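싱크대 상판 교체를 앞두고 정리한 배수와 수전 관리 기록

본 글은 주방 개수를 준비하면서 확인한 사항을 정리한 것입니다. 2구형 싱크볼과 거위목 수전을 기준으로 작성하였으며, 단구형 싱크볼을 사용하시는 경우에는 배수 관련 항목의 일부가 해당되지 않을 수 있습니다.
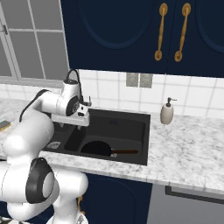
1. 개수를 결정하게 된 경위

현재 거주 중인 주택은 입주 당시부터 스테인리스 상판과 단구형 싱크볼을 사용해 왔습니다. 지난해 12월 하부장 안쪽 바닥판이 부풀어 오른 것을 발견하였고, 점검 결과 배수 호스와 트랩의 연결부에서 미세한 누수가 확인되었습니다. 연결부 패킹을 교체하여 누수는 해결되었으나, 바닥판은 이미 복구가 어려운 상태였습니다. 하부장을 교체하려면 상판을 한 차례 들어내야 하므로 상판과 싱크볼, 수전을 함께 교체하기로 하였습니다.

상담은 업체 2곳에서 받았습니다. 바르니타노(Barnitano)에서는 천연 대리석과 인조 대리석 표본을 모두 열람할 수 있었고, 그리라크(Grirach)에서는 시공 도면을 먼저 작성한 뒤 견적을 제시하였습니다. 최종 계약은 후자와 체결하였습니다. 배수관의 위치를 현장에서 직접 실측한 점이 결정의 주된 근거였습니다.

2. 상판 재질의 선택

천연 대리석은 산에 약합니다. 식초, 레몬즙, 김칫국물 등이 닿은 채로 방치되면 광택이 손상되며, 이는 표면을 다시 연마하기 전까지 회복되지 않습니다. 발수제를 도포하면 얼룩의 침투는 늦출 수 있으나 산에 의한 손상까지 막지는 못합니다. 본인의 가정에서는 김치를 자주 다루는 점을 고려하여 대리석 무늬의 엔지니어드 스톤을 선택하였습니다. 다만 이 재질 역시 열에는 주의가 필요하므로 뜨거운 냄비는 반드시 받침 위에 놓고 있습니다.

3. 2구형 싱크볼의 배수

2구형은 세척과 헹굼을 분리할 수 있다는 장점이 있으나, 두 배수구가 하부에서 하나의 관으로 합류하는 구조가 일반적입니다. 합류 지점 이후가 막히면 한쪽에서 흘려보낸 물이 다른 쪽으로 역류하게 됩니다. 계약 전에 다음 사항을 확인하시기 바랍니다.

합류관의 경사가 도면에 표시되어 있는지 여부
트랩을 공구 없이 분리할 수 있는지 여부
음식물 거름망의 규격이 양쪽 모두 동일한지 여부
하부장 안에 점검용 공간이 남는지 여부

네 번째 항목은 간과하기 쉽습니다. 정수기나 서랍형 수납재를 설치하면 트랩에 손이 닿지 않는 경우가 있습니다. 당초 도면에는 서랍이 3단으로 계획되어 있었으나, 이를 줄이고 배수관 앞을 비워 두는 것으로 변경하였습니다.

4. 거위목 수전에 관한 사항

토수구가 높은 수전은 깊은 냄비를 씻기에 편리한 반면, 수압이 강하면 물이 주변으로 많이 튑니다. 싱크볼의 깊이와 수전의 높이를 함께 검토하여야 하며, 상부장이나 창문과의 간섭도 미리 살펴야 합니다. 호아니(Hoani) 수전의 경우 토수구 회전 범위가 넓어 양쪽 볼에 모두 물을 보낼 수 있다는 설명을 들었고, 해당 제품으로 주문을 마쳤습니다.

검은색 마감은 물때가 희게 드러납니다. 사용 후 마른 천으로 닦는 것이 가장 확실한 관리 방법이며, 연마제가 포함된 세제나 거친 수세미는 도장을 손상시키므로 사용하지 않아야 합니다. 토수구 끝의 정류망은 6개월에 한 번 분리하여 세척할 예정입니다.

5. 향후 일정

시공은 수요일 오전에 시작되며, 기존 상판의 철거와 하부장 설치가 먼저 진행됩니다. 실리콘이 충분히 굳을 때까지 싱크대 사용이 제한되므로 그동안의 식사는 조리가 필요 없는 음식으로 준비해 두었습니다. 배수 시험은 양쪽 볼에 물을 가득 받은 뒤 동시에 흘려보내는 방식으로 시행해 줄 것을 업체에 요청하였습니다. 시험 결과와 하부장 내부의 누수 점검 내용은 시공이 완료된 후 별도의 글로 게시하겠습니다.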